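Ditham opens orders for bin-picking kit, Memley shop gets first look

21/06/2021

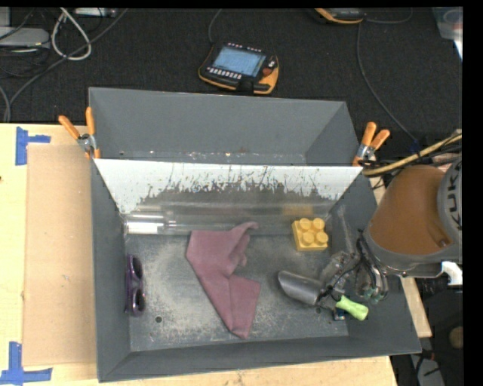
What's in the kit

Ditham has started taking orders for its mixed-bin picking kit, the one it's been promising since November. Gripper, mounting plate, cable set and a software license for one arm. No arm in the box, you bring your own. The KUKA version ships first. Other makes later, no date given.

The pitch is odd items. Most kits in this price range want one part, same shape, all day long. Ditham says this one is for returns desks and repair shops, where a bin might hold a folded cloth, a pair of sunglasses, a clear tube and a toy block all at once. Clear plastic and soft cloth are the usual troublemakers and the company is leaning on them hard in its sales talk.

"Anyone can pick a box," said Kuo-hua Kwok, who runs product at Ditham. "Give it sunglasses standing up against the wall. Thats the job people call us about."

Setup time is 55 minutes according to the data sheet. Kwok said that is for a shop with the arm already bolted down and someone who knows there way around a teach pendant. First-timers should plan on an afternoon. Any open-top bin will do and dividers are fine, but the bin has to stay put. Clamp it. Tape marks on the table help if it gets lifted out for cleaning.

Rental too

Not buying? Dretside will rent the kit by the month, 30 day minimum, with a deposit. Price on request, which we requested, no answer by the time this went up. Rental units come with 5 spare fingertip pads. Purchased ones come with two. Make of that what you will.

Lertchai Kaewkla, who handles returns at the Odera warehouse in Memley, has had an early unit on trial. He put 170 items through it in his first session and liked the software more than the hardware. Main gripe is the cables at the wrist, he wants a proper sleeve on them. Also a manual with an index.

Ditham said a sleeve is coming as a paid add-on. Kaewkla thinks it should be free, and so do we.

Orders go through the Ditham sales desk. Kits leave in the order they were paid for. Full review once ours gets here.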